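Nail Polish Wear Test: Project Report
9/11/25

For my project I wanted to find out if a base coat really makes polish last longer, mostly because I paint my nails constantly and I'm always skipping it! I picked two polishes I already had, a Zitwood creme in dusty plum and a Condden glitter topper, plus the Gronent base coat my cousin swears by. 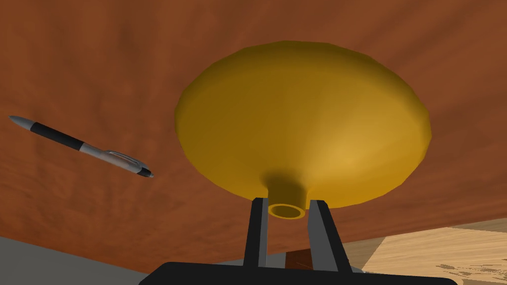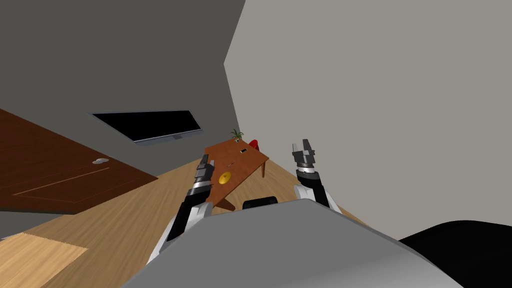 I wore each combo for 6 days, base coat on the left hand and bare nail on the right -- same two coats, same top coat, same dishwashing (sadly). Every night I checked the tips with a magnifier and wrote down chips and tip wear.

The plum without base coat chipped on day two, on my index finger of course. With base coat it made it to day five, just a bit worn at the edges. The glitter barely chipped on either hand, so that part was kind of a letdown, and taking it off was awful (foil and acetone, forever).

My partner Akihiko Nomura thinks being right-handed messed up my results, and he's probably right, so in December I'm swapping hands and doing it all over again -- this time with the plum only.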